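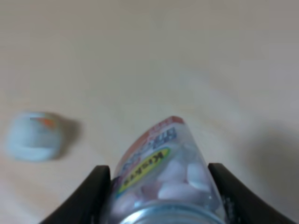

Figure 3. Wrist view with a transparent candy container held upside down between the two fingers. A small pale cap lies on the work surface at left.

4.2 Rules for handling filled, clear-walled containers

The second family of rules in the Kurketti guideline covers packages that a person can see through and a depth sensor would prefer not to. The first draft gave them a single sentence: "Transparent items shall be handled with appropriate care." All four annotators agreed with this sentence, and no two of them applied it the same way. One took it to mean a slower approach. Another took it to mean that the item should be left out of the trial, a reading with a certain appeal to anyone who has had to sweep a lab floor.

We replaced the sentence with rules that can be checked against a recording. Figure 3 illustrates the sort of view the annotators work from. The container tapers, it is tilted in the grip, and its contents are dense toward the wide end and sparse toward the narrow one. Each of these properties is dull by itself. Together they touch most of the clauses in this section.

Rule 4.2a (orientation). The orientation of a container is recorded relative to its closure, and the printed label is not used to decide it. Early versions of the Clereck annotation tool asked whether the label was "readable," which gave us a fine dataset on the eyesight of graduate students. Print on a curved, clear wall is often blurred at the wrist camera, and where the wall is see-through, lettering may be viewed from behind. The annotator marks the closure end, marks the opposite end, and moves on. If the closure is outside the view, the field is set to "unknown." Guessing is not a permitted value, although it was a popular one.

Rule 4.2b (contact). Fingers should bear on opposite sides of the body, and both contacts must be confirmed before the lift. On a tapered wall, closing force has a component along the axis of the container, and the operator should expect the item to creep toward its narrow end. Our limit for creep is 2 mm during a hold of 8 seconds. Selvaraj Wanigasekara argued for a tighter limit until he was asked to measure it.

Rule 4.2c (contents). Filled and empty copies of the same container are separate items and carry separate identifiers. Small candies, beads and the like shift when the container is turned, and the center of mass goes with them. A grip that was tested with the load at the closed end has not been tested with the load at the closure. The older Postard checklist treats fill level as a remark, to be entered in a free-text box. We reviewed 30 of those boxes. Most were blank, and one said "yes."

Rule 4.2d (loose parts). Any small object on the work surface, including caps, must be entered in the item list or removed before the trial starts. We do not require a bare surface. Clutter is allowed and often useful, but it has to be clutter that somebody has admitted to. The rule applies to objects well clear of the gripper as well as to those in its path, a point that took longer to settle than any other in this section. Arif Sheikh held that an object the robot never touches is scenery. Anoma Saha replied that every collision in our December log had begun as scenery, and the clause was adopted in her wording.

Rule 4.2e (shadows and blur). Soft shadows cast on a pale surface are not labeled as objects. Where an object is smeared by motion or focus, the annotator outlines the smallest region that is certain to belong to it and sets the blur flag. Two annotators initially outlined the largest possible region instead, on the grounds that it was safer. It was certainly larger.

To see whether the revised wording helped, Sajib Mollah and Gayan Bhuiyan each annotated the same 16 trials from the Sultana set without conferring. They agreed on closure direction in every trial and on the contact fields in all but one. Agreement on the blur flag was worse, and we have left that clause marked as provisional. The sample is small and both annotators helped write the rules, so the result says little about how the text will fare with readers who owe it no loyalty.

Rules for opaque containers follow in Section 4.3. They are shorter, mostly by virtue of there being less to see.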